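Search this site Search Go

The visitor pass that never went home

Shares 39 | Comments 2

Ask the woman who looks after building access for the town of Tomley what worries her most, and she won't start with hackers. She'll start with a drawer. It's the second one down in her desk, and it is where old swipe cards are supposed to end up when people leave their jobs with the council.

"It should be full," she says, pouring us both a second cup of tea. "That's the thing that bothered me when I took this on. I opened it up and there were hardly any cards in it, and I thought, well, people have been retiring from this place for years, so where have they all gone?"

She asked that we leave her name out, and I was happy to agree, partly for the obvious reason and partly because she was generous enough to give me most of a Wednesday morning. We talked in the little meeting room behind the front counter, with the heater ticking away and the phones going on the other side of the wall.

The cards were the easy part, she told me. Tomley has used a system from a firm called Federo for a good while now, and switching off a card takes her less time than boiling the kettle. The trouble was that the message often didn't reach her. Payroll knew when somebody had finished up. So did their manager, and so did whoever bought the cake! But the form that was meant to come to her desk was a separate form, and it tended to get forgotten.

When she finally sat down in February and checked the list against the staff roll, she found 400 live cards that didn't belong to anyone still working there. Plenty were for contractors, and a fair number were visitor passes that had gone out the door in a coat pocket.

"I don't think there was a villain among them," she says. "I really don't. One fellow rang me back and said he'd been using his to scrape the ice off his windscreen. But you can't run a building on everybody being nice."

She has had help since then from Zariņš, a small consulting outfit that walked through the depot, the library and the water office with her and wrote down every door that opened when it shouldn't have.

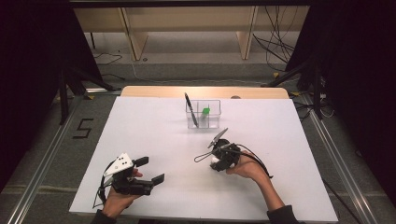

Their best suggestion, she reckons, was also the cheapest. Every card now goes to sleep after 30 days without use, and you have to come and see her, in person, to have it woken up again. There was some grumbling about that, mostly from people coming back from long service leave, but she has come to enjoy the visits.

"I meet everyone now," she says. "I used to only know them as numbers on a screen."

The next job is the alarm panels, which are made by Gona and still share one code between two buildings. She'd like each building to have its own before winter, and she has put the request in twice. In the meantime she's keeping an eye on the drawer, which she opened for me on my way out. It's getting harder to shut.

Contact us | Copyright, all rights reserved | Back to top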